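Home | Projects | Reports | Equipment | Contact

Evaluation of the Edaron Gripper Kit for a Food Assembly Task

May
Submitted by the second-year automation project group, Dallorlow College
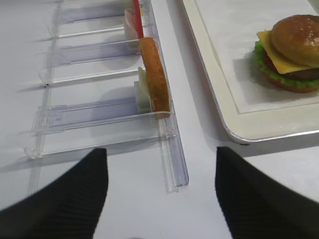 The purpose of the project was to decide whether the Edaron kit should be bought for the teaching laboratory at Dallorlow. The department asked for a report based on a practical task and not on the supplier's leaflet alone. The group chose the assembly of a model burger, as the parts differ in shape and thickness and must be stacked in a fixed order.

1. The kit

The Edaron kit was lent to the college by Bennani, the supplier, for one term. It contains a two-finger gripper, a wrist camera, a mounting plate, a set of cables and the Fevell software, which records a task while a person guides the arm and then uses those recordings to train a controller. The price quoted to the college was 2000 pounds, including one year of support. The arm itself is not part of the kit and was already in the laboratory.

2. The task

The model food is held upright in the slots of a clear acrylic rack. Beside the rack is a white rectangular tray lined with paper. The arm must take each part from its slot, turn it flat and place it on the stack in the tray. A finished burger in this layout has cheese and lettuce beneath a sesame-seeded top bun, and the order of the parts was the same throughout the trials.

A run was counted as complete only if every part was in the correct order and the stack remained standing when the gripper moved away. A run in which a member of the group touched the rack or the tray was counted as a failure.

3. Method

The group recorded 50 guided runs over several laboratory sessions. Members took turns to guide the arm so that the recordings did not reflect the habits of one person. The Fevell software was then trained on the full set overnight, using the standard settings. A further 50 runs were carried out with the arm under the control of the software.

4. Results

Of the 50 runs under software control, 31 were complete. The most frequent cause of failure was the removal of the bun slices. If a slice was gripped too low, it caught on the divider as the arm lifted. The cheese gave less trouble than expected. The lettuce was sometimes released early and had to be counted as a failure even where the rest of the stack was sound.

The clear rack caused some difficulty of its own. The edges of the dividers are hard to make out in the camera picture when the ceiling lights are reflected in them. Turning off the row of lights nearest the bench improved matters, but the group did not have time to repeat the full set of runs under the changed lighting.

5. Ease of use

Fitting the gripper took one afternoon. The instructions were clear except for the section on cable routing, which refers to a clip not supplied with our kit. Bennani answered our enquiry the following morning and sent the missing part. The software was stable in use, although it stopped without warning on 3 occasions during recording and the run in progress was lost each time.

6. Recommendation

The group recommends that the kit be bought, subject to Bennani confirming that the recording fault will be corrected under the support agreement. It is suitable for second-year work and can be set up within the normal laboratory timetable. A future group may wish to compare the clear rack with one in a solid colour, keeping the lighting and the order of the parts unchanged. The recordings and the run sheets have been left with the department for this purpose.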